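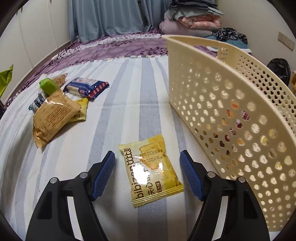
Writing Scientific Lives
Handout 2: The memoir of a teacher

Read before the seminar: Kalliopi Radulović's recollection of her supervisor, the enzyme chemist Stavros Krasniqi, from the Hadham anniversary booklet. It is short. Please don't tell me you ran out of time.

What sort of text is this?

Former students write about dead supervisors in a fairly fixed way. The great man is terrifying on the first day, kind by the second winter, and owns one bad coat. Radulović gives us the coat on page 7 and then, to her credit, leaves it alone. What she cares about is the work: a summer at the Urneck laboratory spent purifying a protein that refused to be purified, and 152 letters in which Krasniqi told her, with great courtesy, to do it again.

Look at how she handles the letters. She quotes two. Both are dull, and both are better evidence of the man than any of the speeches at the Clandovance dinner, which she sat through and reports in a single line.

Things to mark as you read

Where does she say "we", and who is in it? The technicians come and go from that pronoun rather freely.

When is she remembering, and when is she repeating a story that everyone in the laboratory told? The tale of the flooded cold room exists in several versions, and in most of them the teller is holding the mop.
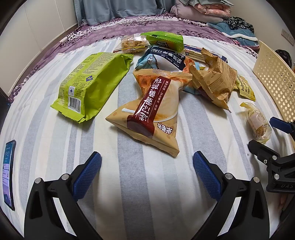 Checking a memory

The Stojanovska papers hold the laboratory notebooks, some 4000 pages, badly indexed by a person in a hurry (me, in my youth). They put the key experiment in March. Radulović remembers snow on the windowsill and calls it January. Decide whether this matters before you decide who is right.

For the seminar

Bring one page on a teacher of your own, living or dead. Leave out the first meeting. If there was a coat, one sentence.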